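Peiyu Ding's group at Haltwood is looking for people to spend part of the autumn doing small household jobs with a gripper in each hand. If you can brush your teeth, lay a place at a table or put the lid back on a jar, you already know most of what we need. We'd love to hear from you!

## What we're working on

Our project is called Driton, and it asks a fairly simple question: when people show a robot how to do a job, does it matter how *differently* they do it?

For a long time we assumed the answer was to be tidy. Pick one good way of doing a task, have everyone copy it, and the robot gets a nice clean set of examples. We did our first round that way. We collected 2,837 recordings, nearly all from members of the group, and we were very strict with each other about it (there were arguments over which hand should go first).

Then we ran a second, smaller round with 400 recordings from people who had never held the grippers before. We gave them the goal and nothing else. They went about it in all sorts of ways. Some used the left hand for everything and kept the right one as a sort of parking place. Some nudged objects along the table before picking them up. A few changed their minds halfway and started from the other side.

We expected a mess. What we got was a trained system that coped better when we moved things around on the table, and coped a good deal better when an object slipped. The small recoveries that beginners make seem to be worth a lot, and our careful first set had hardly any of them in it. That is the result that got us all out of our chairs, and now we want to find out how far it goes. Does it hold for jobs that need both hands at once? Does it still hold once a beginner has had a week of practice and isn't a beginner any more?

So we need more beginners. Forty would be lovely.
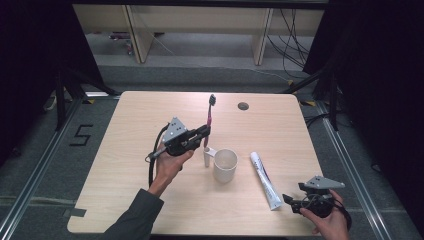 *Reading time: 4 minutes*

The bathroom set is where most people start. You'll have a gripper in each hand and a few ordinary things on the table: a toothbrush, a tube of toothpaste, cups. You might be asked to stand the toothbrush in its holder, or to move the toothpaste next to the cup with the handle. After that come the kitchen jobs and the desk jobs, which are a bit more fiddly and (in my opinion) more fun.

The toothbrush is harder than it sounds. The handle is thin and it likes to turn in the jaws, so you learn quite quickly where to take hold of it. Everybody finds their own spot, and those differences are what the study is about. Please don't practise at home with kitchen tongs. One keen person did, and we had to leave their first session out of the comparison.

## What a session is like

You'd come in for a morning or an afternoon. Mornings start at 9.30, afternoons at 1.30. The first half hour is for getting used to the grippers, with someone beside you to answer questions. Then you work through short tasks in batches, with a proper break between batches and a kettle down the corridor. You can stop for longer whenever you like.

We'll read you the goal of each task and then keep quiet. This feels odd at first, and people often look round for a nod. We're sorry in advance for not giving you one! If we correct you, your way of doing it turns into our way of doing it, and we've already got 2,837 of those.

Dropped something? Pick it up and carry on. Those recordings stay in.

We're asking each person for six sessions, spread over three weeks if you can manage it. The gap between sessions is part of the design, so we can't squeeze them all into two days, even for people travelling in from Zetmont.

## Who can take part

- You're 18 or over.
- You haven't used hand-held grippers for robot training before, with us or with anyone else.
- You're comfortable using both hands for short stretches of light work.
- You can follow spoken instructions in English.

Left-handed people, please do apply. We had very few in the first round and it shows. Older people too: nearly everyone in the early recordings was under thirty-five, and we'd like to put that right. We can change the table height and take sessions more slowly, so tell us what would suit you.

You don't need to know anything about robots or computers.

## What we record

We keep the movement of the grippers and video of your hands and the table. We don't record sound, and your name is stored apart from the recordings. You'll get a consent form to read at home before your first visit, and you can withdraw at any point up to the day the set is released to other research groups. Withdrawing won't affect payment for sessions you've already done.

Each session is paid, and travel is paid on top. The current rates are on the information sheet, which we send to everyone who gets in touch.

## How to apply

Write to the Driton team at Haltwood, with "gripper study" in the subject line, and tell us:

- which hand you write with
- whether mornings or afternoons suit you
- any three weeks between September and the end of term when you could come in
- anything we should know about seating, lighting or breaks

There's no need for a CV. Peiyu reads the messages herself and will ring or write back, whichever you prefer. If you'd like to see the set-up before deciding, ask, and we'll find a time for you to come and have a go.

We'll share the results with everyone who took part before the paper goes out, including the bits that didn't work.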